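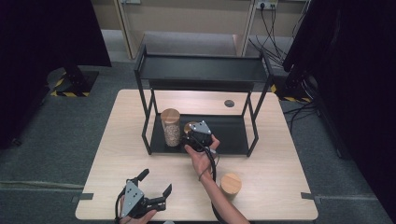
Genley two-tier metal shelf, black
Reviewed by Pallavi Awasthi, Sunday, June 11, 2023

I don't trust anything sold as a "counter organizer." Most of them are a second counter stacked on the first, and you end up with twice the clutter. So when Jitendra Ahuja passed this one on to me after a kitchen clear-out, I gave it until the end of the month before I'd say a word about it.

It's a plain thing. Thin square tubing, four legs, one panel up high and one sitting just off the tabletop. Black all over. The Genley listing calls it "architectural," and I'd call it a small shelf.

Putting it together took longer than I wanted. There are 4 bolts per panel and the key in the bag is soft, so use your own. Leave everything loose until all the legs are on or the last one won't line up. I found that out on the last one.

What I keep on it is dry goods, in clear jars with round wooden lids. The gap between the panels is the good part. It's open at the front, so I can get a hand around a jar and slide it straight out without knocking over whatever is next to it. I've owned a Nornow rack with a rail across the front of each shelf, and lifting a full jar over that rail got old in two days.

Now the complaints.

The lower panel sits so close to the table that crumbs and spilled grain go under and stay there. You have to move the whole shelf to wipe. With full jars on it that means unloading first, and I don't do that as often as I should.

The thin legs look nice but they're hard on a soft surface. Mine has left faint marks on a pale wood table. Stick-on felt pads fixed it – they should be in the box at this price.

There's also the matter of height. A jar that fits underneath may not leave enough room to take the lid off, so you pull it out every time you want a spoonful. Measure the jar with its lid on, then add your knuckles.

The listing claims it was "tested to 1000 openings," whatever that means for a shelf with no door.

Would I buy it new? At the sale price in March, maybe. At full price I'd look at the Bisht version first, which stands higher off the counter and can be wiped under with a cloth. I'm keeping this one for the jars, with the felt pads on.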